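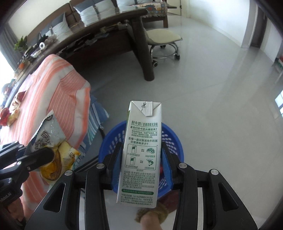
We look for a person who will take care of our hand-held grippers at Sovbridge, in the Kurska workshop. The job is part-time, four mornings a week, and it starts in February. Most of the work is small and needs patience: cleaning, tightening, changing the pads, checking that both jaws close evenly. The blue textured pads on the inside of the jaws take most of the wear, and a tall milk carton shows very quickly when one pad is not sitting right, so cartons are a normal part of our checking. The round silver pivot screws on the linkages are the second thing you will know well.

## What you will do

- Take in each gripper when it comes back, wipe it and write its condition in the Manzano log.
- Change worn pads. The old glue must come off completely before the new pad goes on.
- Check the pivots for play and tighten them by hand with the torque driver. Please do not use the electric one.
- Open and close the jaws on a carton, a soft wrapper and a thin card, and note if something slips.
- Adjust the closing position in Skasus after every pad change.
- Order screws and pads before the drawer is empty.

On a usual morning you will service three grippers. A full strip-down takes longer and we plan it separately.

## What we ask from you

You have repaired small mechanical things before, at work or at home. Bicycles, sewing machines, cameras or printers are all fine. You can read a simple drawing and you write clear notes in English. The notes do not have to be elegant, my own are not. You do not need to know programming. The Skasus settings are on one page and I will show you how to change them.

Good eyesight with or without glasses is important, as the screws are small and the thread is easy to damage. You will sit at a bench for most of the shift, and sometimes carry a case of tools up one flight of stairs.

## What we offer

The pay is 1757 dollars per month during the first three months, and 2097 dollars after this, for the same hours. Coffee and a locker are included. We pay for your safety glasses, also if you need them with prescription lenses. The shift is from 8:30 to 12:30.

## How to apply

Send a short letter and tell us about one thing you have repaired, what was broken and how you found it. A photo of the repair is welcome but we do not require it. A formal résumé is optional.

Applicants we invite will do a paid trial morning with one pad change and one pivot check. Bring closed shoes, and tie back long hair.

Please address your letter to Princess Fajardo, Gripper Maintenance, and leave it at the Kurska front desk or send it through the jobs form. I answer every letter myself, usually in the afternoon.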